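Monday, May 21, 2018

Slept badly, woke up with the finger problem already going in my head, which tells you what kind of spring I'm having. Coffee, two slices of toast, out the door before seven. The parking lot was all mine and I took the good spot under the tree, then remembered what the birds do in that tree. Oh well.

So! Gripper week. I've been putting off writing about it because I wanted to have an opinion first, and I kept not having one. Golshifteh says I should write it down as I go, messy, and let the opinion show up when it feels like it. She's usually right about this stuff and I'm usually annoyed about it for a day or so.

Where we are: the two arms are up and talking to each other through the new Fenby controller, and I've been swapping finger sets in and out to see which one we take to Jidurberg in October. The candidates are the stock fingers and the Tabrizi set, the ones with the softer pads. I had the Tabrizis on all last week and I wanted to love them. They're lovely on anything squishy. But they're fat, and the minute there's a rim or a lip nearby they bump it, and then the arm gets its feelings hurt and stops. I counted stops on Thursday, for the log. 35 in one afternoon! Some of those were my fault (I'd typed a height wrong and the thing kept politely trying to press itself into the table), but not all of them.

Today the stock ones went back on, both sides. That took forever. The screws are tiny and I dropped one and spent a good chunk of the morning on my knees with a flashlight, and then found it stuck to my sleeve. Ambros came in right in the middle of that and just stood there with his bagel. Didn't ask. He wanted to know if the force readings were still drifting and I said ask me when I'm vertical.

They are still drifting, by the way. Not much, but if I leave the right arm parked over lunch the zero wanders off and I have to reset it before the first grab. The old Zirkbridge controller never did that. It did plenty of other things, like locking up whenever you looked at it wrong, but the zero stayed put. I've written to Fenby twice now. The first answer was a link to the manual. I have read the manual, thank you. Page 130 says to let the sensor warm up and page 137 says the warm-up isn't needed, so I don't know who's in charge over there.

What I really want out of this comparison is pretty dull when I write it out. Can it pick up a curved thing lying on its side, off a hard flat surface, without shoving it halfway across the table first? And then can it get over the edge of a container without catching? That's it. Boxes are easy, everybody's demo has boxes. Curved things roll and scoot, and the low finger has to get down close without scraping, so you're always giving up a bit of one thing to get a bit of another. I lowered the approach a hair after lunch, then another hair, then chickened out and put the last one back.

Golshifteh wants both arms in every run, even when only one is doing the lifting, so that we find out early if they get in each other's way. I grumbled (it doubles the setup) but okay, yes, I'd hate to find that out in October. She also picked the basket, with that loopy rim, and I'm convinced she picked it to be mean. All those loops are exactly what a finger wants to snag on. I asked for a plain bin and got a look.

I grabbed one picture from the runs to stick in here, before I forget what the spacing was like today.
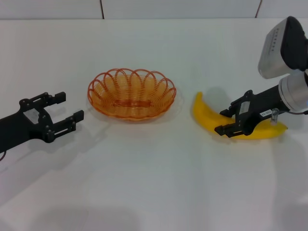 Right arm low over the banana, left one waiting wide open, basket still empty.

I do like how slim the stock fingers look next to everything. I'd forgotten, after a week of the fat ones. My plan is 11 runs per finger set with the same starting spots, and then swap and do it all again, and I'm going to tape little marks on the table tomorrow so I'm not eyeballing it. Ambros thinks I should also try the Tabrizi pads cut down and glued onto the stock fingers. Part of me thinks that's brilliant and the other part remembers the last time he glued something — we had to buy a new wrist plate. Maybe on the spare set. Maybe when he's on vacation.

Came home with stiff knees from the screw hunt. Leftover soup, half an episode of something, and then I caught myself at the kitchen sink picking up a spoon with two straight fingers to see which one touched first. The bottom one, every time. I should check if that's what the right arm does too.

Need to buy tape. And call Mom back.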